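Plurneo Box Notes

README for the small cartons set. Last big tidy was in June, and I've been poking at it ever since.

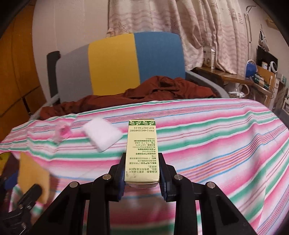 I started Plurneo as a plain text list of the small cardboard boxes in my apartment, mostly so I could find out what was past its date without tipping the whole drawer onto the bed. It grew! It now has 807 entries, one line each, and covers pretty much every little carton that has come through my door and a good number from my parents' place in Hevwood.

What's in the folder

boxes.csv is the main file. It has 11 columns and I've tried to keep the names boring: id, color, band_color, size, exp_date, pro_code, standard_no, other_numbers, language, condition, notes.

tomar.txt is the spelling and formatting list (Tomar is just what I named it, after the notebook I used before I had a spreadsheet). If you're adding entries, please read that one first. It's short.

wokeck.py is the script that checks dates. It reads exp_date, sorts everything, and prints the ones coming up soonest. It's very basic and it will complain loudly about blank lines.

How I copy the printing

I type what's on the box, as it's on the box. So if a carton says EXP:2027.06.24, then exp_date gets 2027.06.24 with the dots left in, and the script sorts out the rest. A line like PRO:240625HRD02 goes into pro_code whole. I know it's tempting to pull the first six digits out and call them a date (I did this for a while and had to undo it), but some makers put letters first and some put what looks like a batch number there, so please leave it in one piece.

Anything like QB/T4079 goes in standard_no, slash included. Long bare numbers such as 2022142333 or 20161342 go in other_numbers with a semicolon between them. I don't try to say what they mean. If you can read the Chinese text and want to add a translation, put it in notes and start with "tr:" so I can search for it.

Turn the box around if the print is upside down to you. Reading digits upside down is how I ended up with a whole batch of 6s and 9s swapped, and that took me an entire evening and most of a pot of coffee to fix.

Colors

These are by eye, in regular daylight if I can get it. "Cream-yellow" and "cream" are separate values and I do go back and forth on them. The band_color column is for a stripe or strip of color across the face, and any leaves, sprigs, flowers and so on get a mention in notes. Gold and mustard were merged last time because I couldn't tell my own entries apart - sorry if you had a filter set up on those.

Condition

Four values: clean, scuffed, dented, torn. Small gray marks on a corner count as scuffed. A flap that's folded normally is not damage. I only use "dented" if I can feel it with a thumb.

Known problems

The first 40 rows have no size, as I didn't own a ruler when I typed them. A few rows have a year with only two digits. There are duplicates too, mostly where I bought the same thing again and forgot, and I've left those alone for now.

The notes column gets cut at 2000 characters by the script. I've hit that limit exactly once, with a tea carton that had an essay on the back.

Adding your own

Send me a file with the same columns in the same order, and I'll paste it in at the bottom and give the rows new ids. Leave a cell empty if the print is rubbed off or you can't make it out. Please don't guess at a date, especially on anything you'd eat or put on your skin.

Use the list for whatever you like. A mention of Plurneo would be nice - and if you find a wrong digit, tell me the id and I'll go dig out the box.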